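Nanard cup station, open day at Zanstead
23 February 2025

Quick one, typing this on the train so excuse the mess. Went to see the Nanard coffee counter setup from Irnano. We run a small place and lose a whole person to cups and lids every morning, so I've been wanting a look since October.

**Short version:** good with cups, slow with everything after cups. Wouldn't buy yet. Would go back.

## The visit

Small coffee counter by the window, welcome banner outside. No stage, no slideshow, thank goodness. You walk in, somebody hands you a price sheet, you go and stand at the counter and watch. Meifang Tang ran the demo and let people interrupt, which I did. A lot.

The job on show was the boring one. Clear plastic cup out of the dispenser, over to the open counter, set down ready for ice. Paper cups after that for hot drinks. The kit gets taught by doing: a person runs through the job by hand first, then the arms have a go at it, then you fix whatever went wrong and teach it again. Both halves were part of the day. I liked that they showed the teaching, most demos skip straight to the bit that's been rehearsed.

## Cups

Best part by a distance. A thin plastic cup is a rotten thing to pick up, squeeze too hard and it goes oval, too soft and it drops back in the slot. Nanard wants two hands on it, one each side. Looked fussy to me at first. Then I watched the one-handed mode crumple a rim and I shut up.

Speed: 8 seconds a cup with both hands. My morning guy does it without looking while taking an order. But he's also the one who calls in sick.

The dispensers are plain black acrylic, angled slots. Clear cups in the front one, paper stacks standing up behind. Irnano says you can use whatever dispenser you already own as long as you don't move it after teaching. That "as long as" is carrying a lot of weight. Somebody bumps ours daily.
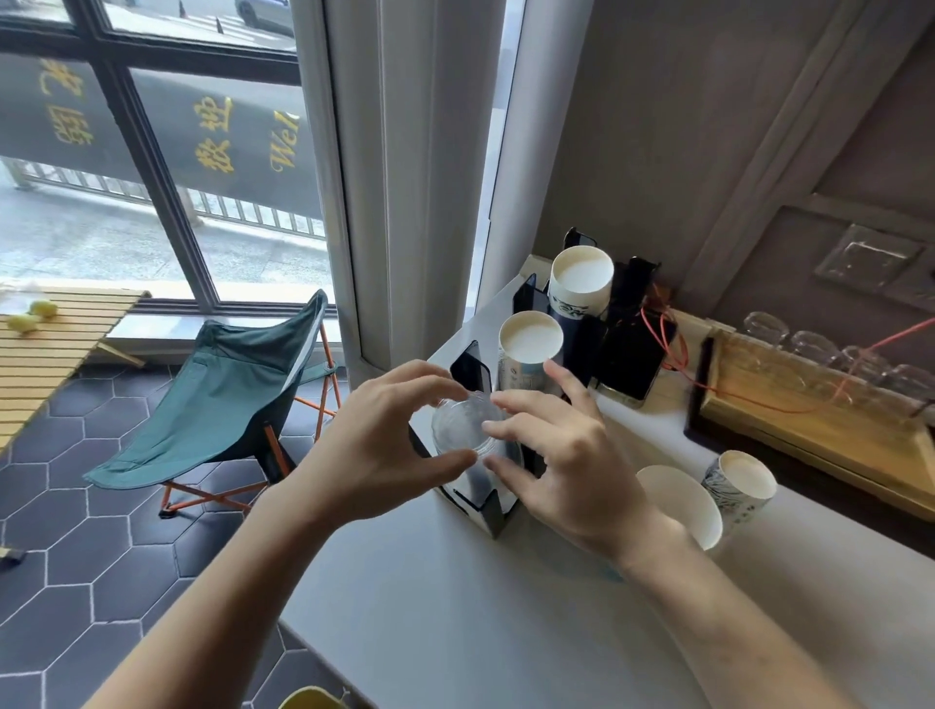
Zihan Shao thought cups were the easy sell and wanted to know about lids, and whether two cups stuck together would get noticed before the coffee went in. Fair. The answer on lids was "later this year." On stuck cups the answer was to try it, so we did, and it carried both over as one and set them down quite proudly. Meifang wrote it down at least. No excuses, just wrote it down.

## Setup and teaching

Teaching a new cup size took the better part of a coffee break. Not bad. The screen is clear, big buttons, and there's a replay so you can see where it let go too early. You can't trim a teaching run though, if you fluff the last second you do the whole thing over. Annoying. Same complaint from Lanying Lu, who had a turn after me and fluffed it in the same spot.

Bright window light gave it some trouble with the clear cups. Reached a bit short, stopped, asked for help. Stopping is the right thing to do but it sits there until a person taps the screen. In a rush that's no good to anyone. They lowered a blind in the afternoon and it got better. Our counter faces the street and we've got no blind so add that to the bill.

Noise: fine. You'd not hear it over a grinder.

## Price

1060 dollars a month on the lease, three year minimum, service visits included but not replacement fingertips. Fingertips wear out. I asked how often and got "depends on the cups." Didn't love that. Lead time is six weeks. No trial period unless you go through Liang, the reseller, and they weren't there on the day.

## Pros

- gentle on thin cups, both hands mode especially
- teaching screen anybody on my staff could use
- quiet
- straight answers from the people running it, mostly

## Cons

- no lids
- doesnt spot a doubled cup
- one bump to the dispenser and you're reteaching
- long lease, vague about fingertips
- waits for a human every time it's unsure

If you go, go early, it got crowded and after lunch I couldn't get near the screen. Bring your own cups too. They're happy to let you try them, and mine had a narrower rim than thiers, so it needed a fresh teach before it would pick up at all.

Will ask Liang about the trial and add a note if they write back.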